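Projects > Student Reports > Design and Materials

Sorting Small Objects on a Shared Table: Project Report

January | by the Clukton table group
4 comments | 50 shares

Background

Our course at Gollasier asked each group to choose one everyday tidying task and write down how it should be done. We chose putting a puzzle cube away in a tray. It sounds too simple, but the first draft of our instructions was two pages long and still left out where the tray goes.

The table is white and the tray is round and dark brown with a raised rim. We picked a dark tray so the edge would be easy to find against the table top.

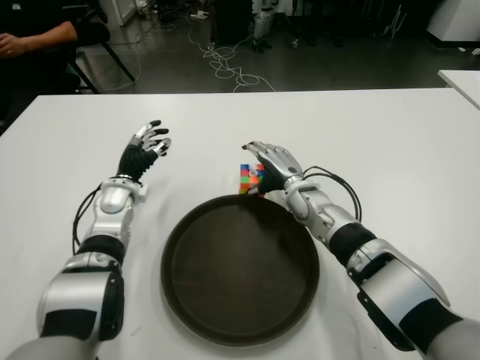 We defined "put away" as the cube lying fully inside the rim. A cube leaning on the rim does not count – this was argued over for most of one meeting. The Nustex handout we were given uses the word "placed" without saying what it means, so we wrote our own definition.

The cube

A Rubik's cube has flat sides and sharp corners, so it does not roll. The colors also help when writing notes, as we can say which face is up.

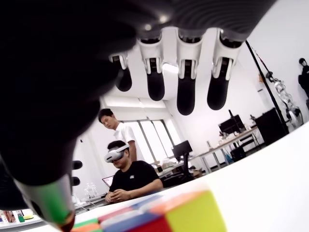
We left the turning of the faces out of the task. A scrambled cube and a solved one take up the same space, and the Nghiêm group was already working on puzzles.

Where the cube should go

Our final instructions ask for the cube near the middle of the tray. This leaves space on all sides for fingers when it is picked up again. 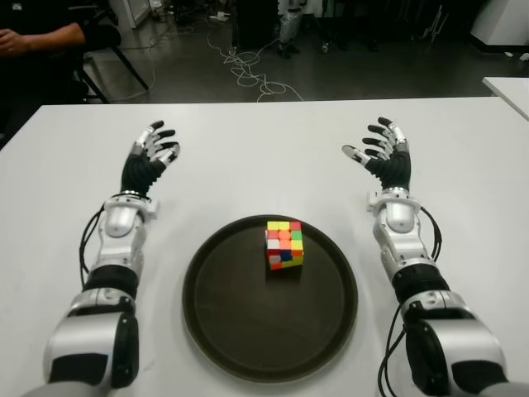
Remaining work

The written instructions still need to be cut to 1,000 characters. We also want to try a square tray and add a line on where to put the tray itself.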